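Maddale Women's Policy Network
Minutes of the March meeting

Present: Ylva Engström (chair), Nataša Đorđević (minutes), Musyoka Lukumay, Margareta Pop. Eftychia Kontogiannis joined by phone at 6:40 p.m.

1. Minutes of the last meeting
Accepted with one correction. In item 4 the name of the bill's sponsor was spelled wrong.

2. Parental leave bill
Musyoka reported from the hearing at the state house. The new draft gives leave to "a parent" and no longer names mothers and fathers separately. The section on adoptive families was moved to an annex, and he is not sure if it has the same legal force there. Margareta asked that we do not publish our position before a lawyer has read the annex. Agreed. Musyoka will write to the sponsor's office with this question.

3. Petition
We have now 636 signatures, of which 196 are from Bikside. Eftychia thinks the paper forms from Julari are still missing. She will collect them and bring them to Ylva.

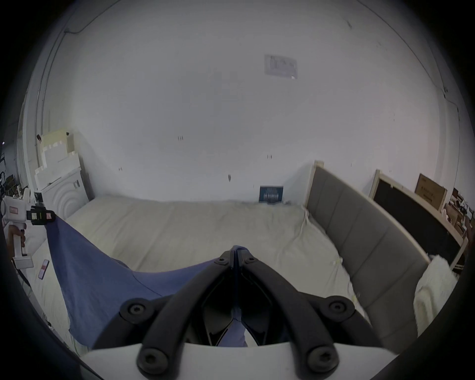 Blue cloth held between two hand-held grippers.

4. Letter to the county board
Ylva read the draft aloud. Two members found the second paragraph too sharp. Margareta proposed to take out the sentence on the board's voting record, and Eftychia was against. Vote: 3 for taking it out, 1 against, 1 abstention. The sentence is removed.

5. Costs
The hall in Surdu asks $30 for each evening. Approved for the public discussion in April. Nataša will make the booking.

6. Other matters
Musyoka asked that agenda papers are sent earlier. Nataša will try to do so.

The meeting was closed at 8:15 p.m.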